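Finding out why a gripper drops or misses a part

By Halfdan Hauksdóttir, Planik workshop notes
Last changed 19 Nov 2025

Use this page when an arm that used to pick well starts closing on nothing, knocking parts over, or letting go on the way up. It was written for the small desk arms we run at Gallham, but most of it holds for any two-finger gripper with a cable running outside the arm.

You will need a hex key set, a steel rule, a few cable ties, a marker pen and the log from the last run. Allow 30 minutes.

Before you start

Stop the program and press the stop button. Support the upper link with one hand before you cut the power, as some of these arms sag when the motors let go. Keep fingers out of the gripper until the supply is unplugged at the wall. A fault light tells you the controller has noticed a problem. A missing fault light tells you very little, and you should unplug the arm either way.

Step 1. Read the log first

Look for the last good pick and the first bad one. On the fault that led to this page, picks 1 to 113 were fine and pick 114 closed beside the part. Everything after that was off to the same side. An error that appears all at once and stays the same size usually means something has moved or slipped. An error that grows slowly points to a loose screw or a cable pulling on a joint.

Step 2. Check the cable by hand

With the power off, move each joint slowly through its whole range and watch the cable. It should have slack at both ends of travel and should never go tight across the gripper. Look at where it hangs when the arm reaches down. A cable that sags into the work area can tip a light part before the fingers get there, and the log will record it as a missed pick.
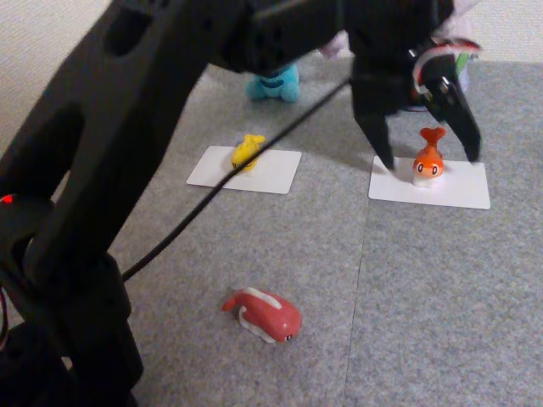
Can I just tape the cable to the arm?

Tape will do for an afternoon, but it creeps and leaves glue on the casing. Use cable ties, one on each link, and leave a loose loop at every joint so that nothing pulls tight when the arm bends.

Step 3. Check the fingers

Open the gripper fully and measure the gap at the tips. Compare it with the figure written inside the lid of the toolbox. Then close it and look for daylight between the tips. If one finger lags, take it off and look at the screw. Ingvar Hjaltested found one at the Delley site that had backed out by two turns.

Step 4. Set home again

Plug in, stand clear, and send the arm home. Mark the base position on the floor with the pen. If the base has slid, every taught point is wrong by the same amount and no change to the fingers will help. Fix the base down, then teach the points again.

Step 5. Test slowly

Run 5 picks at quarter speed with a hand near the stop button. If all are clean, go to half speed and repeat. Do not go back to full speed on the same day as a repair.

If it still misses, send the log and your finger gap measurement to Overgaard and quote fault sheet 161. Leave the arm unplugged and put a note on it until someone replies.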